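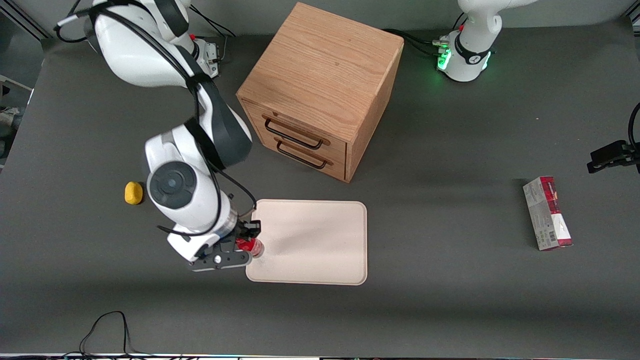
Home & Work | Features

Can a Machine Clear the Table Yet?

By Natalie Ashworth
7 min read | 62 comments | 452 shares

My grandmother used to say she'd believe in the future when it washed up after supper. She said it with her hands in the sink, usually, and with one of us leaning on the counter not helping, and I have thought of her a good deal this spring while visiting people who are trying, with great patience and a great deal of coffee, to get a robot to put things where they belong.

Putting things where they belong is a bigger job than it sounds. Take a tray, a drawer and a handful of small objects. You or I would set the cup on the tray, tuck the stray odds and ends into the drawer and be back on the couch before the commercials ended. At Motine, a small outfit on the second floor of an old shoe warehouse in Akley, that same bit of tidying has taken up most of a year. They run it on a pair of arms over a gray table, one to the left and one to the right, each ending in a gripper with two fingers, and they run it again and again until everybody in the room could do it asleep.

I sat in for two long mornings in March. The best stretch was lovely to watch — the arm came down, closed on a cup, paused as if it were reading a recipe, and laid it on the tray as gently as you'd set down a sleeping kitten. I clapped. Then came the next try, with the cup moved over by the width of my hand, and the gripper shut on plain air and carried its nothing across the table very carefully and put it down.

The engineers didn't groan. They wrote it in the log (they still keep a paper one, which I found comforting) and reset the table. On a good day they get through 230 attempts, and the day I was there for the whole of it, 200 of those ended the way they were supposed to. That sounded wonderful to me until one of the team asked how I'd feel about a dishwasher that missed that often, and I remembered my wedding china.

Drawers are their own trouble. A drawer has a handle, and the handle has to be caught squarely, and then the pull has to be straight, or the whole cabinet comes scooting along behind like a dog on a leash. People fix this without thinking, by putting the other hand on top. Teaching two arms to help each other that way is slow work, and Motine has one person who has done little else since Christmas.

A shop floor is kinder. Across the river at Treloar, where they pack plumbing fittings for hardware stores, an arm has been lifting boxes off a belt for three years, and the packers talk about it the way you'd talk about a dependable old truck. But the boxes there are all one size and they arrive facing the same way, under the same lights, every shift. When a crushed one comes along, a bell rings and a person walks over. My kitchen is nothing but crushed boxes, if you see what I mean. There's a lemon behind the toaster, a drawer that sticks in damp weather, and a cup that was a gift and must not be dropped.

I asked at Garnier, which sells cleaning equipment to hotels and would dearly love a machine that could straighten a room, when they thought they might have one. The sales manager laughed for quite a while. They have floor scrubbers that drive themselves, and those earn their keep, he said, but he has stopped giving dates for anything with fingers. He did say he'd take one tomorrow that could only gather cups. Just cups, every room, all day, and leave the rest to the housekeepers, who have better things to do.

Back in Akley, I told the Motine people about my grandmother and her sink. They wanted to know what kind of dishes she had, how heavy, and whether the plates had a rim.

Filed under: Robots, Around the House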